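Visit report: Filero two-arm disassembly cell, Villca demo site, Stidbridge

We went to Stidbridge in May to look at the Filero cell before deciding whether to ask for a trial. The invitation came from Villca, which sells the cell as a packaged product for electronics refurbishers and recyclers.
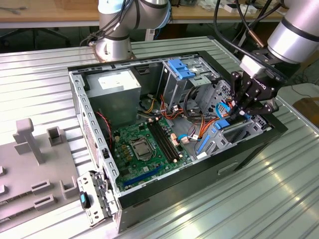
Our interest is narrow. Jesau takes in retired office desktops, pulls the parts with resale value and sends the rest out sorted by material. The incoming units are mixed. A pallet can hold one model or thirty. Most automation we have been shown in the past assumes a single model, a known orientation and screws that are still where the factory put them. Filero is marketed for mixed input, and the purpose of the visit was to find out how mixed.

Our host was Amparo Lozano, applications engineer at Villca. Dayana Usuga from our teardown line came with me and did most of the practical questioning.

What is being sold

The base package is a ribbed metal table, two arms with grippers, a fixture plate, a camera mount, the controller and a software license. Villca offers it as a purchase or on a monthly service contract. The service contract includes remote support, gripper finger replacement and updates to the part library. The purchase option includes the first year of the same, after which each item is priced separately.

The two arms share one work area. On a tower case the usual arrangement is that one arm works in the case and the other waits, holds something down or takes a part that is handed over. Both arms have the same reach and payload, and either can be assigned the leading role in software. The case is laid on its side, open side up, by a person. Villca does not offer automatic loading and said it has no plans to.

The side panel is also removed by a person. I asked about this twice, as the brochure says "complete desktop disassembly." The explanation was that side panels vary too much in latch type and are quick to remove by hand. I accept the second half of that. Our line staff take a panel off in a few seconds. It should still be stated in the brochure.

Scope of the demonstration

The unit on the table was an older tower, black outside with a gray steel inner frame. It had its power supply, motherboard and drive cage in place. The cage had a blue plastic latch, and the usual power cables ran across the middle of the case, with SATA cables looping at the drive cage. Dayana considered it a fair choice: a common sort of layout for us, with enough loose cable to be awkward.

Villca divides the job into five stages, and each can be turned on or off per job:

1. Locate the case and identify the major parts.
2. Unplug data and power cables at the drive end.
3. Release and remove drives.
4. Remove memory.
5. Release the power supply, where the fasteners can be reached.

Motherboard removal is listed as "in development." CPU removal is not offered.

We watched stages 1 through 3 in full and part of stage 4. Stage 5 was not shown, as the screwdriver attachment was out for repair.

Stage 1: locating

The software takes a still image from the fixed camera, proposes an outline for each part and waits for approval. On a known layout the approval step can be skipped. On an unknown layout the operator corrects the outlines on a touch screen, and the corrected version is stored.

The part library shipped with the cell holds 134 case layouts. Ms. Lozano was clear that this is a count of layouts and that many models share one. We had brought a list of our 50 most frequent models and asked for a comparison. She has promised one in writing. I would treat that comparison as the most important document still outstanding.

Dayana asked what the system does when the case has been moved after the image is taken. The answer is that it does not check unless a gripper meets unexpected resistance. She then pushed the case a finger's width to the side between steps, with permission. The leading arm came down against the cage wall, stopped and raised a fault. Nothing was bent. Recovery needed a new image and a restart of the stage.

Stage 2: cables

Cables are the hard part of this job and the reason most sites still do it by hand. The gripper has jointed fingers, which close around the plug body and pull along the connector axis. Villca was firm that the system never pulls on the wire itself. In what we saw this held for the SATA data plugs. On one power plug the fingers closed partly on the wires behind the plug, and the plug came away anyway. I would not call it a failure for our purposes, since we scrap those looms. A site that resells power supplies with the cables attached may see it differently.

Plugs with a locking tab need the tab pressed. The method is to squeeze with one finger slightly ahead of the others. It worked on the first attempt on one plug and on the third attempt on another. The software allows a set number of attempts and then flags the plug for a person. The default is 2, and Ms. Lozano had raised it for the demonstration, which she told us without being asked.

Loose cables lying over other parts are moved aside before each stage. The motion is a slow sideways sweep with closed fingers. It is crude and it takes time, but it did clear the view.

Stage 3: drives

The drive cage is the best developed part of the product. The arm presses the plastic latch, waits, then draws the carrier out along a straight path. The second arm can steady the case during the pull. Holding force is adjustable per layout. We saw three drives removed from three cases, all without help.

The drives go to a tray. Serial number capture is available as an option with a barcode reader under the outfeed. We need a serial number against every drive for data destruction records, so for us it is a required item and should be priced into any comparison.

Stage 4: memory

Memory removal was shown on one board only. The end clips are opened with a fingertip and the module is lifted straight up. One clip sprang back and had to be opened again. Pull force is logged. We were not shown any test of whether removed modules still work. Villca says a customer has such data and that it will ask for permission to share it.

Fixtures and changeover

Small parts and tools are held on a light gray fixture plate at the side of the table. It has a T-shaped post, a slotted block and a row of slotted holders along one edge. The plate can be swapped. Villca will make plates to order, or will supply the drawings to customers on the service contract who want to produce their own. I think this is a sensible arrangement and would use it.

The case itself is not clamped in the standard package. It rests on the table under its own weight, assisted by the second arm. With a light small-form-factor case I would expect it to slide. A clamp kit is listed as an accessory.

Cable routing on the arms themselves needs attention. The arm cables run outside the links and are draped near the joints. For a demonstration this is normal. On a line that runs two shifts, with sharp sheet-metal edges a few inches away, I would ask for sleeves before signing anything. Ms. Lozano noted the point and said that a sleeve set exists and adds a small amount of stiffness at the wrist.

Throughput

The brochure gives no cycle time. In conversation we were given 900 seconds per tower for stages 1 to 4 on a known layout. Our own timing of stages 1 to 3 on the third case was in line with that, faults excluded. A trained person on our line is considerably faster. The argument for the cell is therefore one person looking after several of them, and Villca recommends one operator to four cells. We saw one cell, with two people in attendance, and cannot comment on the ratio.

Safety and site needs

The arms run at reduced speed with no fence. A floor scanner is optional and allows higher speed when the area is clear. Standard single-phase power is enough. No compressed air is needed for the base package. Noise was low enough for normal conversation next to the table.

Batteries on the motherboard are not detected or removed. Any site sending boards onward with a battery restriction will need a manual step after the cell.

Training and support

Operator training is two days, at Stidbridge or on site. Dayana was given the touch screen for half an hour and corrected the outlines on a new layout with little instruction. Her remarks were that the outline tool is good, that the fault messages are written for programmers, and that there should be a physical button for "take new image." I agree with all three.

Open items

Written comparison of our model list against the part library – Villca.
Price for serial capture, clamp kit and cable sleeves, itemized – Villca.
Demonstration of stage 5 once the screwdriver attachment is back – Villca, date to be agreed.
Post-removal test data for memory modules – Villca, subject to customer permission.
Ten mixed units from our intake, unprepared apart from side panels, to be shipped for a second demonstration – Jesau. Dayana will select them, and has been asked to include at least two with damaged drive latches.

My recommendation is to hold the second demonstration before discussing a trial at our site. The drive stage is ready for use now. I have not seen enough of the memory stage to judge it, and the power supply stage not at all.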